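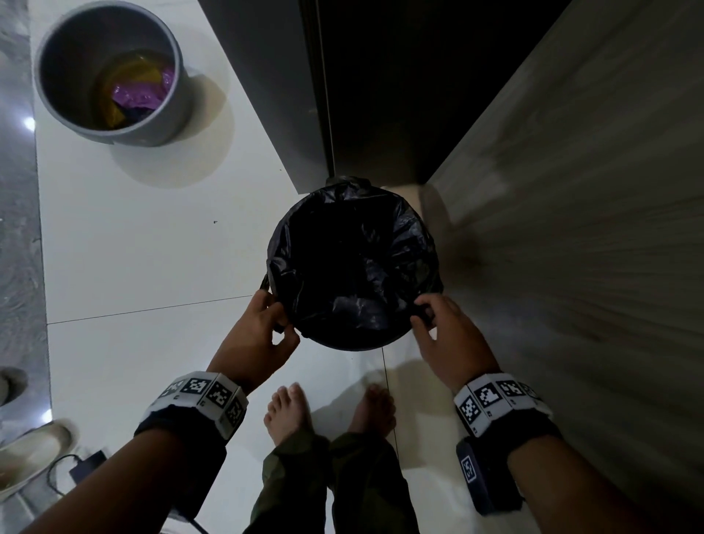

4. Recording your first chore

By now the Felell kit should be built (section 2) and both wristbands calibrated (section 3). If you skipped section 3 on the grounds that it looked dull, go back. It is dull, and you still have to do it.

Lining a small bin is the task we start everyone on at the Rukwood workshop. It uses both hands, it takes very little room, and a bin bag misbehaves in ways that a wooden block never will. Crabtree, the two-armed machine at the far bench, learns from whatever you record, including your bad habits.

4.1 Before you start

You will need:
- the head camera, charged
- both marker wristbands
- the forearm unit and its strap
- a small round bin and a roll of bags
- a patch of floor you don't mind staring at

1. Put the wristbands on over your sleeves or straps, close to the wrist but clear of the joint. You should be able to bend your hand back fully without touching the blocks.

2. Strap the forearm unit to your right arm, between the wristband and the elbow, with its small marker tag facing up. If you can't see the tag when you look down at your arm, neither can the camera.

3. Wipe the marker faces with a dry cloth. Do not use washing-up liquid. Freya Hulme did, once, and spent the evening reprinting squares.

4. Set the bin down near a wall, with space for both elbows. Black bags are fine. They are shiny, and the software grumbles about shiny things, but it copes.

5. Start the Prandbridge logger and wait for two beeps. One beep means it has found one wristband and is sulking about the other.

Note: The logger stores 240 seconds per take. Lining a bin does not need 240 seconds. If yours does, please label the file "thorough".

CAUTION: Keep mains leads and power adapters away from buckets, mop water and your feet. With a camera on your head you will be looking at your hands, and the floor will take advantage.

4.2 The take

6. Stand over the bin and look straight down until the opening sits in the middle of the preview. Hold still for a slow breath. This gives the software a clean start point.

7. Open the bag and lower it in. Shaking it open is allowed, but do it below chest height. A bag across the lens counts as a failed take and looks alarming on playback.

8. Take the rim with one hand on each side and work the plastic over the edge. Go at your normal pace. People slow down when they know a robot will be watching, and Crabtree then learns to line bins like a bomb disposal officer.

9. Tuck or knot any spare plastic as you would at home. Do not tidy it for the camera.

10. Let go, bring both hands back to your sides and stop the logger.

Note: Shoes are optional for recording. They are not optional in the machine area, where section 1 still applies and so does the sign.

4.3 Checking what you got

11. Open the take and drag the slider from one end to the other. Both wristbands should keep their green outlines for most of the way. Short gaps as you reach into the bin are normal.

12. If an outline flickers throughout, the band has probably slipped round. Tighten it and record again.

13. If the left and right labels have swapped, you have the bands on the wrong arms. There is no setting for this. There was one, and it made matters worse.

CAUTION: Never send an unchecked take to Crabtree. Run it in the simulator first, with the arms powered down and the key out.

Aim for 12 good takes before moving on to section 5. The full set for this task is 500, shared between everyone on the rota, so bring your own bags.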